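Radia Audiobook Player: Getting Started

Section 8. Borrowing and listening to a book

Welcome back! By now your Radia should be charged and connected to your home Wi-Fi, and you're ready for the fun part, which is picking something to listen to. A good true-crime story or a big rambling travel book is a lovely way to start, but please yourself (there are 990 titles in the Mindance starter collection, so you won't run short).

Borrowing a book

1. Press the round button once and wait for the chime.
2. Turn the dial to Shelves, then press it in. You'll hear the name of each shelf as you go by, and there's no hurry at all.
3. Choose a shelf and turn the dial slowly to hear the titles. Hold it down on any title for a short description and the narrator's name.
4. When you find one you like, press Borrow. Long books can take up to 20 minutes to arrive on a slow connection, so this is a nice moment to put the kettle on.

Note: You can keep 8 books on loan at a time. If you ask for another, Radia will offer to send the oldest one back for you.

Caution: Please don't switch the player off while the light is blinking. The book will have to start downloading all over again, and your place in any other open book may be lost.

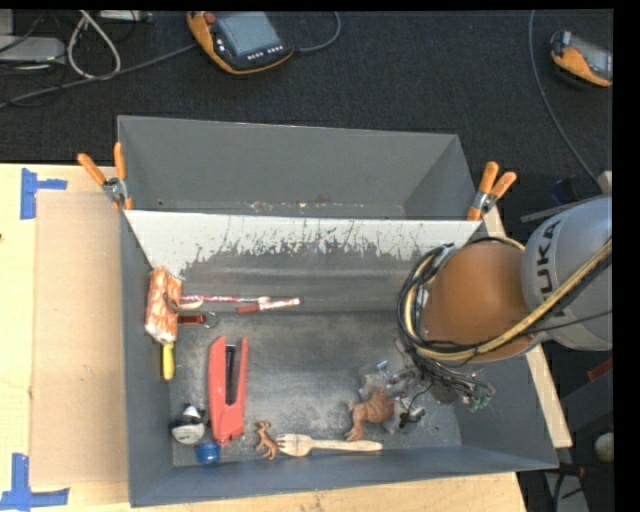
Keeping your place

5. Press the dial in to stop listening. Radia remembers the spot, even if you switch to a different book for a week or two.
6. To mark a passage you loved, press the star key. Each book has room for 500 marks, which ought to satisfy even the keenest book club member!
7. To hear your marks again, hold the star key until Radia says "Marks," then turn the dial.

Note: Marks stay with your Mindance account after a book goes back, so if you borrow it again in September they'll be waiting for you.

If you'd like to slow the narrator down a little, go on to Section 9, Speed and voice.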